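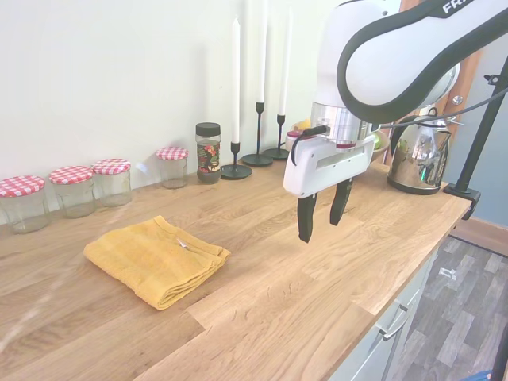

Sidik is the planning half of our towel folding stack, and this README is what I wish I'd had when I came back to the code in August after a long break and couldn't remember how to start it. It takes a state estimate of a cloth on a flat surface and gives you back a list of grasps, lifts and places for a parallel-jaw gripper. The cloth side gets all the attention, but most of my debugging hours have gone into everything else on the counter. A row of glass jars along the wall, three tall candlesticks, a shiny kettle off to the side – the planner has to keep the elbow and the cable clear of all that while it fusses over one yellow towel. So if you open the planner code expecting fold geometry and find a lot of collision handling, you're in the right file.

What's in the repo

sidik/plan – the planner itself
sidik/scene – loads and edits the collision world
sidik/exec – sends trajectories to the arm, watches forces, stops when it should
tools/ – little scripts, mostly for looking at things that went wrong
configs/ – one YAML file per setup, start with kitchen.yaml

Perception lives in its own repo, called Jang. Jang gives Sidik a cloth outline, a guess at the top layer's edges, and a confidence value for each edge. You can run Sidik without it by feeding in a saved state file, and I'd do that first. It saves you from chasing a camera problem and a planner problem at the same time, which is how I lost a whole weekend once.

Getting it running

You need Ubuntu 18.04, Python 3.6 and a realtime kernel on the machine that talks to the arm. The planning machine can be anything. I run both on one box at home and on two at Skevdale, and the two-box setup is nicer.

 git clone the repo, then cd sidik
 pip install -e .
 python -m sidik.check configs/kitchen.yaml

The check script loads the config, builds the scene, plans a single fold in simulation and prints OK or a stack trace. If you get the stack trace with "no scene frame" in it, your camera calibration file is missing or has the wrong name. Everybody hits this one (me included, every time I reinstall).

To plan from a saved state:

 python -m sidik.plan --state samples/towel_half.json --dry

Drop the --dry when you're ready for the arm to move. Please keep a hand on the stop button the first few times. I still do.

How the planner works, the short version

The control loop runs at 1000 Hz and knows nothing about towels. It follows joint targets and watches torque. Above it sits the executor, which splits a fold into steps: approach, pinch, lift, carry, lower, release, retreat. The planner sits on top and picks the pinch point and the carry path.

For each fold it samples 200 candidate pinch points along the edge Jang reports, throws out the ones it can't reach or that would put a finger into something solid, and scores the rest. The score is a weighted sum, and the weights are in the config. I tuned them by hand and they're not sacred. If your towels are thinner than mine you'll want to turn edge_margin down.

Carry paths are a simple arc with a bit of sag allowance. I tried a proper cloth simulation in the loop and it was so slow that I could have folded the towel myself and put it in the closet. The arc is dumb and it works for anything that's close to a rectangle. Please don't ask it to do shirts!

The scene file

This is the part I'd read twice. Sidik doesn't detect obstacles. You list them in the scene file as boxes and cylinders, with a padding value for each. For tall thin things I use a cylinder that's fatter than the object, and for glass I add a little more on top of that. The depth camera is bad at glass and worse at polished metal, so don't trust a point cloud when you're measuring those. Use a tape measure. Really.

Remember to list the camera stand too, and any clamp holding it to the counter. It's easy to leave out the stuff you brought in yourself. The arm's own cable is modeled as a chain of 5 spheres attached to the wrist, which is crude, but it stopped the planner from choosing paths that swing the loop through whatever is standing nearby.

If you move anything, edit the file and run tools/show_scene.py. It draws the boxes over the live camera view, and you'll see right away if one has drifted.

Knobs you'll probably touch

edge_margin: how far in from the cloth edge to pinch, in millimeters. Default 9.
open_width: how far the fingers spread before the approach. Wider is safer for thick terry, but it makes tight spots harder to reach.
max_tries: how often to re-grasp before giving up. Default 5.
lift_speed: leave it alone until everything else works.
retreat_first: straight up before anything sideways. Keep this on. I turned it off once to save time and I don't want to talk about it.

Known problems

Tags. A care tag sticking out of a fold looks like a corner to Jang, and Sidik will happily plan a pinch on it. There's a min_edge_length filter that catches most of these, though a small tag at a bad angle still gets through now and then.

Thick stacks. After the third fold the towel is tall enough that the approach height is off. The planner reads the layer count from the state, but only if the state came from the same session. Saved states always plan as if there's one layer.

Plain colors on pale wood. Mustard on oak is fine, cream on oak is not. That's really a Jang issue, so report it over there.

Replanning while the arm is moving isn't supported. It'll finish the step, stop, then think. I have a branch called vavis that does it properly, and Vavis will probably end up as its own package – it's grown a lot of code I don't want in here yet.

Reporting bugs

Send the state file, the scene file and the log from ~/.sidik/logs. A photo of the counter helps more than you'd think, since half of all reports end with me spotting something that isn't in the scene file. Small pull requests are very welcome. For big ones, open an issue first so we don't both write the same thing.

Last updated 29/11/2019, for version 0.9. The config format changed in this version, so old scene files need a run through tools/convert_scene.py before they'll load.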